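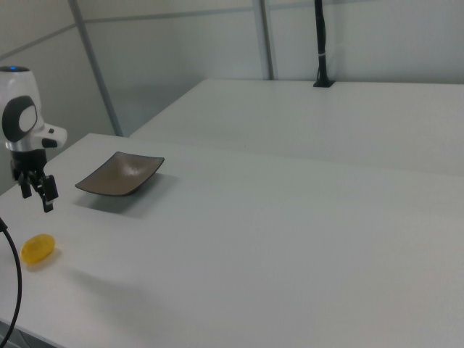
**Zixuan Shi**
Data collection lead, Kilten project, Vostberg lab

Hi all,

Necati asked a good question last week and I've been itching to answer it properly, because we've had a really fun stretch with the teleop recordings!

> **Necati Toprak wrote:**
>
> We're starting our own pick-and-place set at Dosstead and I'm torn on how much to vary the starts. If I let people put the object anywhere, half my early demos look clumsy and the operators get slow. If I fix the spot, the policy is going to memorize it. How did you split it for the dish task? And do you keep the bad grasps or throw them out?
>
> Also, how many episodes before you saw anything worth looking at?

Vary the starts from day one. We tried fixed spots first and I wish we hadn't. The task is small (yellow thing goes in the square dish, arm goes home), so operators get comfortable fast, and after a morning of practice the odd placements didn't slow anyone down much. What we do now is split the near table into 8 zones and draw a zone for the object and another for the dish before each episode. Inside the zone the operator drops the object without fussing over it. Angle is free. We want it lying every which way, long axis toward the arm, across it, diagonal, whatever.

The start pose of the arm gets varied too, and this was the biggest win for us. The gripper begins somewhere over the table, partly open, and not always at the same height or the same opening. Before we did that, the policy would dive at the table from one favorite approach and had no idea what to do if you nudged it. Now it recovers from nudges, and watching it do that the first time was the best part of my March.

On bad grasps: keep them if the operator fixes them! A slip followed by a clean regrasp is gold. We tag it "recovery" and it goes in the training set with everything else. We only throw out an episode if the operator gives up, the dish gets shoved off its zone, or the recording drops packets. Out of 2286 episodes recorded so far, 2000 are in the current training split. The others are the held-out set plus the discards, and I can send the breakdown if you want it.

As for when it got interesting, we trained on the first 26 episodes as a joke and the arm did wander toward the object, so I'd say train early and often. You learn a lot about your own data from a terrible policy. Ours showed us that two operators always paused right above the object before closing, and the arm had picked up the pause.

A few smaller things:

- The object is glossy and picks up highlights, so we record at different times of day with the blinds both ways. The big soft shadow on the table moves around and the model needs to see that.
- The dish has upturned edges. Tell operators to lift clear of the rim before moving across.
- Check the cable slack before each block.
- Luo (our episode logger) now writes the zone draw into the metadata. Please use it, sorting this by hand was miserable.

Necati, if you send me ten or so of your early ones, clumsy is fine, I'd love to run them next to ours. I'm in on Saturday and the arm is free after lunch.

Zixuan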